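Residents > Pratalov Court > Meetings > Minutes

Posted in January by Birgit Meinecke, minutes

Present: Joscha Grube (chair), Nouhaila Nasr, Jianhua Bai, Birgit Meinecke. Apologies from Zane Dambrauskienė, who sent her notes on the buildings policy ahead, and very thorough they were too.

Joscha opened at 7 p.m. and thanked everyone for turning out in such filthy weather. The last minutes were agreed once the spelling of Jodov had been put right.

1. Buildings insurance renewal
Nouhaila had kindly read both quotes from cover to cover. Jodov would keep our excess for escape of water at 500, while Onance would bring it down to 200 but asks that the stopcocks in all the flats be labelled before cover starts. There was a long and good-natured talk about this -- Jianhua felt the labelling ought to be done whichever firm we choose, and we all rather agreed with him. Zane's notes favoured Onance. Agreed to go with Onance, provided they confirm in writing that the bin store roof is included. Nouhaila to write to them. 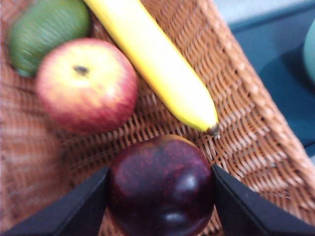
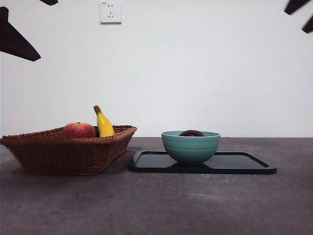 Fruit in the woven basket.

2. The leak on the second landing
Jianhua has spoken to the loss adjuster at Rao, who was very patient with him on the telephone. The plasterer's bill came to 600 and the claim is accepted, less the excess under the old policy. Birgit asked whether the carpet could be added late. Jianhua will ask, and will send the adjuster the photographs of the stain.

3. Contents cover
A gentle reminder to everybody that the buildings policy does not stretch to your own furniture, curtains or bicycles. Nouhaila offered to sit down with any neighbour who would like help reading their own policy, which was warmly received.

4. Any other business
Joscha proposed setting aside 50 for the stopcock labels and some decent string. Agreed. Birgit to put a note through each door.

Meeting closed at 8.40 p.m. Next meeting in March, at Jianhua's flat.

3 comments | 2 shares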